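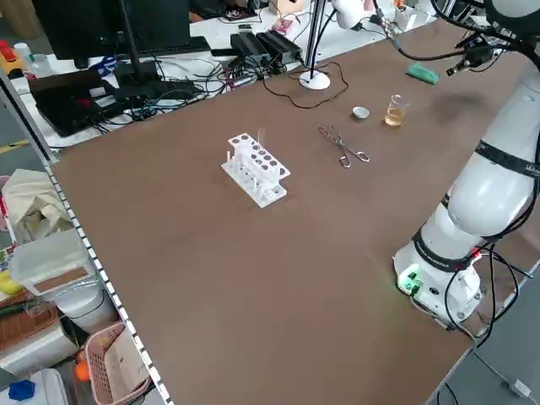 *Fig. 1 - Rack, tongs, beaker. Laid out on the table.*

## 4. Laying out the bench set

Section 3 covered unpacking. If you skipped it go back, the glass needs a rinse before first use. This section is just the tabletop - what goes where, what to look at first, what to put away. Short job once you've done it a couple times.

Applies to the Niltier classroom bench set (part list 874). The older Lilberg set is close but has a metal rack and no splints, see the back page.

**Before you start**

- Bare hands dry. Goggles on if any liquid is already poured.
- Bags, drinks, phones off the table.
- Paper towels within reach, not in the other room.

### 4.1 Rack and tubes

1. Put the rack down first, base flat. Press on two opposite corners. If it rocks, check for grit underneath.
2. Long side facing you. Makes the back row easier to reach.
3. Tubes in one at a time, closed end down, straight through the upper deck. Don't push. A tube that sticks is the wrong size for that hole or there's something in the hole.
4. Start with the back row. Front row stays open for whatever you're working on.

> **Note:** An empty rack is fine to leave out. A rack with filled tubes is not, even over lunch.

### 4.2 Tongs

5. Lay the tongs flat, beside the rack. Finger loops toward the person using them. Left handed users, other side.
6. Open and close them twice. Tips should meet. If they cross over, set aside and use the spare pair from the Duver pouch.
7. Don't stand tongs up in a beaker. They tip it. Every time.

> **CAUTION:** Tongs pick up heat from whatever they held last and look the same hot or cold. After heating, lay them on the gauze and give them a few minutes before anyone touches the tips.

### 4.3 Beakers and dish

8. Look at each beaker against the light. Chip on the rim, line in the wall, star mark on the bottom - bin it in the broken glass box, not the trash.
9. Practice liquid goes in one beaker only. Half full at most. Pale yellow to amber is normal for the tinted practice water, color depends how much concentrate you used. Mixing is on the concentrate bottle.
10. Second beaker stays empty, for rinsing and pour-offs. Keep it away from the first so they dont get swapped.
11. Evaporating dish next to the tongs or the full beaker, doesn't matter which. Just not near the edge. It's shallow and slops easily.
12. Label the full beaker if it's going to sit longer than the session.

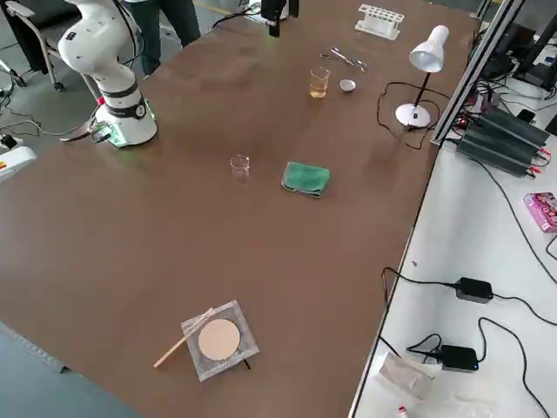
### 4.4 Gauze, splint, cloth

13. Gauze flat, ceramic side up. It can sit a bit crooked for layout, square it up only when it goes on a stand. If the ceramic is cracked through, or flaking, replace it. Order from Arriaga, packs of 100 are overkill, they do singles.
14. Wood splint by the gauze. One out at a time. The rest stay in their tube with the lid on, they soak up damp and then won't light.
15. Fold the green cloth into a pad and put it within reach of the empty beaker. It's for drips and wet glass. Not for picking up hot things, it's too thin for that and a damp cloth is worse.

> **CAUTION:** No splint lit until the cloth and any paper have been moved well back. Tie up hair, roll up sleeves.

### 4.5 Lamp

16. Lamp on the table, round base fully on the surface. Shade pointing down at the work and not in your eyes.
17. Run the power cord along the back, away from the glass. Slack is ok, loops around beakers are not.
18. Plug in last, with dry hands.

### 4.6 Quick check

Do this standing up, takes under a minute.

- Rack steady
- Tongs flat, tips clean
- One beaker with liquid, one without
- Dish clear of the edge
- Gauze ceramic side up
- Cord out of the way

If you want more working room, take the rack to the far side and pull the gauze nearer to you. Most people end up doing that anyway. The order above still works.

### 4.7 Putting away

19. Unplug lamp. Let the shade cool.
20. Pour practice water down the sink, rinse with plenty of water. Anything other than practice water - ask whoever runs the room.
21. Rinse glass 3 times, drain upside down on a towel. Tubes too, not in the rack, the rims sit in the wet.
22. Wipe the tongs dry, espeically the pivot. Rust starts there.
23. Wipe the table. Old marks won't all come off a brown top, don't scrub them with anything gritty.
24. Cloth gets hung up, not folded wet into the box.

Gauze goes in the box on top, nothing heavy over it.

Glass life depends on handling. We put the lamp bulb at roughly 2000 hours, so spares aren't included.

Missing parts: use the tear-off card, attention Lachlan Dalgleish. Put the part list number on it or it goes to the wrong shelf. Cards that came in before the February reprint are still good.

Section 5, first pour, next page.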